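How to Pack Plates and Bowls for Posting

Home > Guides > Packing and moving
Last updated: Feb 16, 2021

Most breakages in the post come from one of two faults: pieces that can touch each other, or a box that can bend. The method below deals with both. It suits dinner plates, side plates and shallow bowls sent by ordinary parcel service. It is not meant for glass or for anything with a repaired crack.

What you need

Double-walled cardboard box, new or used once only
Second box, larger by at least 4 cm on every side
Packing paper (plain, unprinted)
Small-bubble wrap
Parcel tape, 50 mm wide
Corrugated card for dividers
Marker pen

We use Tralow double-walled boxes and Clikier tape, but any make of the same grade will do. Newspaper is not a good swap for packing paper. The ink comes off on unglazed foot rings and is hard to remove.

Step 1. Check and clean

Wash and dry each plate, then leave it overnight. Damp trapped under wrap can mark metallic decoration. Run a fingertip round the rim and the foot ring to find chips. Note any existing damage on the packing list before wrapping, as a claim is hard to make without it.

Step 2. Sort by size and decoration

Put plates of the same diameter together. Plain glazed ware can take some rubbing. Gilding, transfers and lettering applied over the glaze cannot, so these pieces need a layer of paper next to the surface before any bubble wrap goes on. Bubble wrap pressed straight on to overglaze decoration can leave a pattern of rings in warm weather.

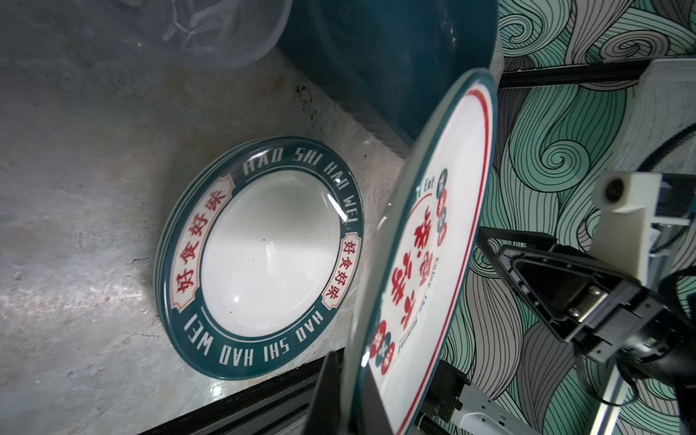
Plate with a lettered teal rim. Put paper next to the decoration first.

Step 3. Wrap

Lay the plate face down on the corner of a stack of paper. Fold two sheets over the back, turn the plate, and fold in the remaining corners. Tape once, on the paper only. Add two turns of bubble wrap with the bubbles facing inwards. A wrapped plate should not slide inside its wrapping when tilted.

Step 4. Load the inner box

Line the base with crumpled paper to a depth of 5 cm once pressed down. Stand the plates on edge, like records in a rack, with a card divider between each pair. Do not lay them flat - a flat stack puts the full weight on the bottom plate every time the box is dropped. Limit the box to 10 plates. Bowls go on edge as well, nested in pairs with paper between.

Fill all gaps, including the top. Close the flaps and shake gently. If anything moves, open the box and add paper.

Step 5. Box the box

Place the inner box in the outer one, with packed paper on all six sides. Tape the seams in an H pattern, top and bottom. Mark two opposite faces FRAGILE and draw an arrow for the upright direction.

Step 6. Weigh and book

Weigh the finished parcel, not the contents. Double boxing adds more than people expect - our last Ursu dinner set went up by 37 per cent. Check the courier's terms before paying. Aramex and other carriers set their own rules on ceramics, and these may change by route.

Related guides
Packing glassware
Choosing a cardboard grade
Storing china in a loft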